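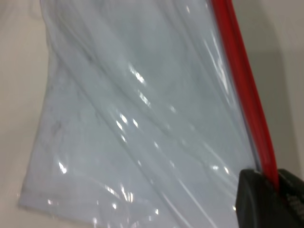 Attachment 1: the bag lying flat, red zipper down the right

Ticket 4000
Product: Brellance clear zip-top bags, large, red zipper, pack of 16
Opened by: Lejla Hoxha, Nirilcombe
Opened: 6 February 2026
Status: Resolved

Problem as entered: zipper opens by itself at one end, bag won't stay flat, question about a speck

Hi! I hope this is the right form, the one on the Gandska site kept sending me back to the shopping page so I went in through the "my order" link instead. I have a pack of your large Brellance bags that I bought at Prajapati's on the corner, and I'm having trouble getting the zippers to stay shut. I use them for fabric and knitting (I put my winter sweaters away in October like a crazy person because I'd run out of drawer, and then of course wanted them all back), so it's clothes and yarn going in, no food, nothing wet.

What happens is this. I fill the bag, lay it down, press the air out with my forearm, and run my thumb along the red strip. It feels closed. I go make coffee. When I get back the last bit of the zipper has popped open and the bag has puffed itself up again like a pillow. It's always at the end, never in the middle. I've had it on 2 bags out of the pack so far, and the others I haven't tried yet because I didn't want to crease them up if they're going back.

You can probably see how wrinkled mine is. It got like that from me flattening it over and over, so please don't count the creases as part of the complaint, they run slantwise all over the thing and I did that. What I do wonder about is the film right beside the red strip, where it goes a bit puckered. Is it supposed to do that? My old bags (different kind, clear zipper) were smooth there, or at least I never noticed.

Things I've tried already, so you don't have to suggest them:

Running the zipper from the other end. Same result.
Pinching it all the way along with both hands. Better, but it still let go overnight.
Putting less in. It helped with the yarn and did nothing at all for the big gray cardigan.
Putting a book on top. Works until you take the book off, ha.

Thanks in advance, and sorry this is so long!
Lejla

Reply from Narendra Sengar, Gandska support

Hello Lejla, thanks for all the detail. A little puckering next to the track is normal on the large size. The film gets pulled when the strip is held or pinched and it usually relaxes again. Popping open at the end is a different matter and I'd like to narrow it down before I send you anything.

Could you please do the following with an empty bag:

1. Open the zipper completely and wipe the inside of the track with a dry cotton cloth, corner to corner.
2. Lay the bag on a clean table and smooth it out from the bottom up.
3. Close the zipper from the middle out to one end, then from the middle out to the other.
4. Pull gently on both sides of the film at the end that gives you trouble, and tell me if it opens.

Also, you mention a speck in the title of the ticket but I can't find it in your message. Was something left out?

Lejla

Oh no, yes, I wrote the title first and then got carried away about the sweaters. Okay, the speck! When I had everything laid out I noticed a tiny brown-black thing near the bag. It's small enough that I'd have missed it if the surface weren't so pale.

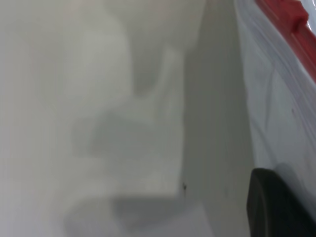

Attachment 2: tiny dark speck, a little below the middle

I couldn't tell you what it is. It has a few thin little bits sticking out, so my first thought was bug, and my second thought was a crumb of something off the yarn (there's always bits of hay in the rustic stuff, I swear they roll it in a barn). The rest came out very soft so I know it's not much help, but the speck itself is pretty clear. The reason I care is the wool. If there's any chance it came out of the packaging I'd like to know before I put a single sweater near those bags, because I had moths once and I'm not going through that again.

On to the test! I did it while dinner was in the oven. Wiping the track was harder than it sounds, the cloth wants to bunch up in the corner, so I ended up wrapping it around the handle of a teaspoon and that did the trick. A little fluff came out, blue, so that's mine, it's from the blue mohair. Middle-out closing felt a lot firmer. There was a kind of ripple under my fingers that I never got doing it in one long swipe.

Pull test on the first bag: held. Pull test on the second: opened at the end, straight away, with hardly any pull. So now I have one that's maybe fine and one that's definitely not.

Narendra Sengar

That's useful, thank you. Fluff in the track would explain the first bag. Wool fibers are fine enough to sit between the two halves of the zipper, and the corner is where they collect. The second one I'm happy to treat as a faulty closure.

About the speck: I can't identify it from a picture and I don't want to guess. The bags are folded and sealed in a sleeve before they go in the box. If you still have an unopened sleeve, have a look at it under a lamp before you open it. For the one you found, lift it with a piece of clear tape and stick the tape on white paper. If it turns out to have legs, I'd check the wool before blaming the bags, and please tell us either way.

Lejla

Tape, good idea. I got it first try. Under my reading glasses plus the magnifier from the sewing box (so, quite a sight at the kitchen table) I'm leaning toward plant. It crumbled when I pressed on the tape and what was left looked like dry stalk. I'm not a scientist but I've picked a lot of that out of yarn. I went through the sweaters anyway, every cuff and collar, and found no holes and no moths, hooray. The remaining sleeve looks clean as far as I can tell.

I've also tried the rest of the pack now with the middle-out method and they all hold, including with the gray cardigan in. It stayed flat overnight! So it's down to the one bad bag.

Could I ask for two things? One, a replacement for that bag, if you do singles. And two, could the closing instructions go on the box? All mine says is "press to seal," and I'd never have thought of starting in the middle.

Narendra Sengar

We don't send singles, so I've put a new pack in the mail to your Nirilcombe address at no charge. No need to return the bad one. I've passed your note about the instructions on to the packaging people. Are you okay with me closing the ticket?

Lejla

Yes please, close it! A whole pack is very generous, my sister-in-law is getting half of them whether she wants them or not. The bad bag is holding knitting needles now, zipper open.

Closing note, N. Sengar: fiber in zipper track on first bag, cleared by wiping. Closure fault on second bag, replaced with full pack. Speck not identified by us; customer thinks plant matter from yarn. Suggestion on box text forwarded.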